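Cord and Carton Packing Set - Data Card and README

Maintained by Mahlangu, Packing Materials Group
Card revised in December

1. Summary

The Cord and Carton Packing Set is a collection of 694 short packing records. Each record concerns one black power cord and one small cardboard carton. The cord is to be placed in the carton, or taken out of it, and the carton is then set down with its flaps in a stated position. The set was prepared for people who study the packing and unpacking of ordinary goods, in particular goods that bend, coil and slide.

The set holds two kinds of record. Packing records begin with the cord outside the carton. Unpacking records begin with the cord inside. Both kinds use the same written form and the same folder layout, so a user who has learned to read one can read the other.

The collection follows the Javthorpe packing sheet, an internal form that Mahlangu uses for all of its small-goods work. A copy is included in the docs folder. Where this card and the sheet disagree, the sheet is to be followed.

2. What is in the release

README - this document
docs - the packing sheet, the glossary and the record of changes
records - one folder for each record, numbered from 001 to 694
lists - plain text lists of record numbers, sorted by task and by cord state
checks - the results of the second reading described in section 6

Every record folder contains the pictures for that record, a text file named notes, and a text file named state. The notes file is written in full sentences. The state file is a short list of fields and is meant to be read by a program.

3. The materials

Cords. All cords in the set are black mains cords with a plug at one end and an appliance connector at the other. Some are held with a tie and others are left in loose loops. The way a cord is gathered has a strong effect on how it sits in a carton, and it is therefore entered as its own field. A tied bundle keeps its shape when it is lifted. A loose coil tends to open, and one end may come to rest against a wall or over the rim.

Cartons. The cartons are small and brown, and they are reused. The set makes no attempt to present new packaging. Flaps soften with handling, rims tear, and the inside surfaces pick up marks. Users who need clean cartons throughout should look elsewhere or apply the wear filter described in section 5.

Surface. Cartons stand on a green tabletop. The color was kept the same so that tan and brown board would be easy to tell apart from what lies under it.
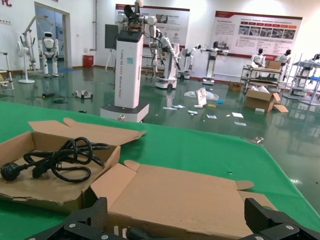 Figure 1. Two opened cartons on the green tabletop. The shallow tray at left holds a loosely coiled black power cord.

Two cartons may be out at once, as in Figure 1. In such cases the state file names the carton that holds the cord and gives the flap position for each carton separately. A carton with its flaps spread flat is entered as "flat," and one with its flaps standing is entered as "raised." Flaps that lean outward past the rim are entered as "out." If the flaps of one carton differ from each other, all of the terms that apply are listed, starting with the flap nearest the cord plug.

Nothing beyond the table edge is described in the notes or state files.

4. Fields in the state file

record - the record number, three digits
task - pack or unpack
cord_place - inside, outside, or across the rim
cord_form - tied, loose, or part loose
plug_seen - yes, no, or part
connector_seen - yes, no, or part
carton_count - the number of cartons on the table
flap_state - flat, raised, out, or closed, one entry for each flap that can be read
wear - none, light, or marked
surface_note - free text, may be left blank

The value "part" is used when a reader can tell that the item is present and cannot make out its full outline. It is not used to express doubt. A reader who is in doubt enters "no" and writes a line in the notes file.

The fields plug_seen and connector_seen are kept apart for a practical reason. The two ends of a cord differ in shape and in weight, and they settle differently once the cord is put down. Earlier versions of the sheet had a single field called "ends," and users reported that it was of little help in choosing records.

5. Wear

Wear is judged on the carton alone. The terms are as follows.

None: the board is flat and clean, and all edges are straight.
Light: there are soft creases or small marks, and the rim is whole.
Marked: there is tearing at the rim or at a flap, staining on the floor of the carton, or both.

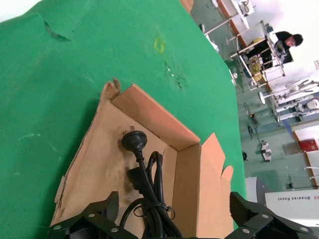 Figure 2. A tied cord bundle in a carton entered as "marked." The rim is torn at the left and the carton floor is stained and scuffed.

Figure 2 also shows how the two ends of a cord are entered when both are in the carton. The round plug head lies near the center and the rectangular appliance connector is tucked beside the coils, on its side. Both fields are entered as "yes." The cord_form is "tied," on account of the cable tie around the loops.

The condition of the table covering is entered in surface_note when it is of interest. Creases, tears, lint and small marks on the green surface are all acceptable there. They do not change the wear value. Users have asked whether a torn covering should lead to a record being removed, and the answer is no - the goods and the carton are the subject of the set, and the covering is entered only so that a mark on it will not be taken for part of the carton.

To select cartons by wear, use the lists in the lists folder. The file wear_marked contains the numbers of all records with at least one carton entered as "marked." A record with two cartons is placed in the list that matches the more worn of the two.

6. How the records were written and checked

Each record was read by one reader, who completed the state file and then wrote the notes. Readers worked from the pictures only and were not told which task had been assigned. The task field was added afterward from the work log.

A group of 100 records was then read again by a second reader who had not seen the first entries. The two readings agreed on every field in 74 of these records. In the remaining records the differences were mostly in flap_state and wear. Differences in cord_form were less common and in most cases concerned the choice between "loose" and "part loose."

Where the two readings differed, both are kept in the checks folder, and the value in the state file is the one agreed on by the two readers after discussion. No record was dropped as a result of the second reading.

7. Suitable uses

The set is suited to the study of how a flexible item lies in an open container, to the comparison of tied and loose cords, and to the testing of written packing instructions. It has also been used at Mahlangu to revise the wording of the packing sheet itself.

It is not suited to measuring the size of cartons. No ruler or scale was placed on the table, and the sizes of the cartons were not entered. It should not be used to judge the electrical condition of a cord. The cords were selected for packing work, and the release contains no test results for them.

The set covers one type of goods. Results should not be carried over to rigid items, bags, or cartons with inner dividers without further work.

8. Known problems

The word "tray" appears in some notes files for a shallow carton. The state file treats trays and cartons alike.

In a number of unpacking records the cord lies across the rim at the end of the task. These are entered as "across the rim" and are not to be counted as complete.

Torn flaps are sometimes hard to tell from torn rims. The glossary gives the rule: if the torn part can be folded, it is a flap.

The notes files use the words "cord" and "cable" for the same item. This was left as written.

9. Versions

Version 1 used the single "ends" field and had no surface_note. It has been withdrawn. Version 2 is the present release. Record numbers were kept the same in both versions, so earlier lists can still be used, provided that they do not refer to the "ends" field.

10. Terms of use and contact

The set may be used for research and teaching. Copies passed to others must include this card and the docs folder without changes. Printed work that makes use of the set should name it in full, together with the version number.

Storage and delivery of the release are handled by Gramovik. Requests for access, and reports of damaged or missing files, should be sent to the Gramovik data desk with the record number in the subject line. Questions about the packing sheet or the meaning of a field should be sent to the Packing Materials Group at Mahlangu.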